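Open day in Trorkberg, 2 May 2022

We were in Trorkberg for the open day at Nirkis, which is spread over two floors of the old Dierckx building near the station. Lies Smits had signed us up in April and then could not come herself, so it was Geert Dewulf and me. Parking is behind the building and the entrance is at the front, and there is no path between the two that avoids the bicycle ramp.

At the desk you get a sticker with your name and a folded floor plan. Mine had number 81 written on the back in pencil. I asked what it was for and was told it was for the coat rack.

The first hour was the talk in the downstairs hall. Cletus Obi went through the history of the building, the new roof and the plans for the yard. The sound was poor at the back. If you go to one of these days, sit on the left, where the speaker is. We took the stairs afterward, as there was a line for the elevator.

The coffee table

The upstairs room is the one I had wanted to see, after reading the short piece about it in the program. It deals with how a coffee table is laid out for serving: where the machine goes, where the cups go, and what has to be within reach. The table is wood, honey colored, with a strong grain and a varnish that throws back every lamp in the ceiling. I would have put a cloth on it. Geert liked it as it was.
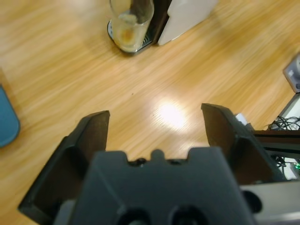 A clear glass on the dark gray tray, with a little pale yellowish liquid in it.

Jeanine Kramer showed us around upstairs. She used to run a lunch counter and she has firm views on cups. A clear one is best, she said, as you can see from where you are standing whether it still needs doing. She also wants a tray under anything that gets carried, and she wants the tray set down first, before a single cup comes out of the cupboard. We have always done it the other way around at our place and I have never given it any thought.

The tray on the table was a teal blue one with rounded corners, and the cup was clear plastic. It is a light sort of cup. I would not choose it for hot coffee at home, but for a room full of visitors it saves on breakages.
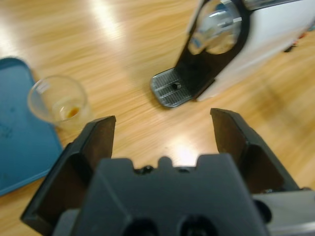

Machine and capsules

The machine is a white capsule model with a chrome brewing head and a silver ribbed drip tray. The water tank is transparent and has a round dark gray lid. It sits on the side of the machine, which I prefer to a tank at the back. With ours you have to pull the whole thing away from the wall to check the level.
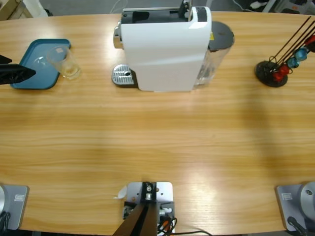

Torbjørn Sjöberg, who was in our group, asked about descaling, and Jeanine's answer took us most of the way to lunch. Her rule is every 3 weeks in an office and less often at home. He wrote it down. Geert asked whether you can taste the difference and she said that most people can't, but the machine gets slower and then they complain about that.

The capsules are kept on a stand with a round black base and thin dark metal rods, red ones and blue ones. I like this better than a drawer. You can see what is running low, and you can pick a color without rummaging. It does take up a fair bit of room on the right side of the table, and I'm not sure where I would put one in our kitchen, where the bread bin already has that corner.
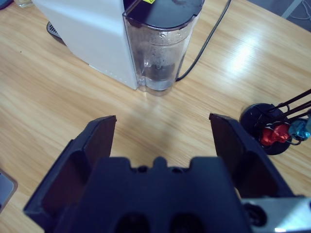

The white capsule machine, with the clear water tank on its right side.

Lunch and getting home

Lunch was soup and rolls in the Cata room downstairs, included in the ticket. The soup was leek. There were not enough chairs by the time we got there, so we ate on the window ledge. The afternoon tour of the yard was full and we had not booked it.

Practical points for anyone going next time: tickets are on sale at the desk, but the yard tour must be reserved by phone. The elevator is small. The coat rack is not watched, so keep your wallet with you. Trains back leave 2 times an hour, and the walk to the station is short and flat. Lies has the floor plan now and will bring it to the next meeting.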